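How I Clean and Fix Up Secondhand Board Books

Posted 2025-10-27

If you have a toddler, you already know what happens to board books. They get chewed, they get dropped in oatmeal, they ride around in the bottom of the stroller for a month. I buy most of ours used (the Lalurlow swap meet is my favorite, the bins there are huge!) and over time I've worked out a routine that makes even the sticky ones nice to hold again. It takes me one nap time for a small stack, plus drying.

What you need

Two soft cloths, one for damp and one for dry
A small bowl of warm water with a tiny squirt of dish soap
Plain white vinegar
Cotton swabs
A white eraser
White craft glue, the kind that dries clear
Wax paper
Very fine sandpaper, 800 grit
A few heavy books, or a couple of bricks wrapped in a towel

I use Numilo glue, mostly because the tip is skinny and I can get it between layers of cardboard. Any clear-drying white glue is fine.

Step 1: Sort first

Open every book all the way and smell it. Yes, really. A dusty smell is okay, but if you get that sour basement smell and see gray or black spots, let that one go. I tried to save a moldy one last January and all I did was make my whole shelf smell.

Put the rest in two piles: just dirty, and dirty plus damaged.

Step 2: Wipe it down

Dip the cloth in the soapy water and then wring it out until you can't get another drop. I mean it, squeeze! Board books are cardboard under that shine, and water sneaks in at the corners and the page edges. Wipe one spread, dry it with the other cloth, then do the next. Work from the middle of the page out toward the edges.

For the gutter, where the crumbs live, run a barely damp cotton swab down the fold.

Step 3: Stickers and crayon

Price stickers come off easier if you lay a vinegar-damp cotton swab across them for a couple of minutes and then roll the sticker up with your thumb. Go slowly on matte covers, they can lift. Crayon usually gives up with the white eraser. Ballpoint pen doesn't, at least for me, so I've made my peace with it.

Don't forget the back. I tend to get lazy there, and the back is the side that's been sitting in everybody's jam. A glossy white one shows every fingerprint, so tilt it toward a window and wipe again wherever it looks dull. 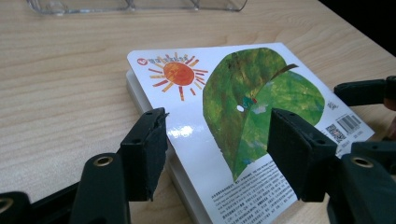

Back cover up, with the painted sun.

Step 4: Chewed corners and split pages

When the layers have puffed apart, work a little glue in between with a toothpick and pinch the corner flat. Wipe off whatever squeezes out. Wrap the corner in wax paper and put the book under your weights overnight.

Once it's dry, give the rough edge a few light strokes with the 800 grit. Light! You only want to take off the fuzz, and if you get into the printed part it will show up white.

If a page has come away from the spine, run a thin line of glue down the fold, close the book with wax paper on both sides of that page, and weigh it down the same way.

Step 5: Let it air out

Stand the books up, fanned open, out of direct sun. I leave mine for a full day, longer if it's humid. A book that goes back on the shelf damp will curl, and flattening a curled board book is a project I wouldn't wish on anyone.

Next time I'll show you how I do cloth books, which are easier in some ways and a lot worse in others.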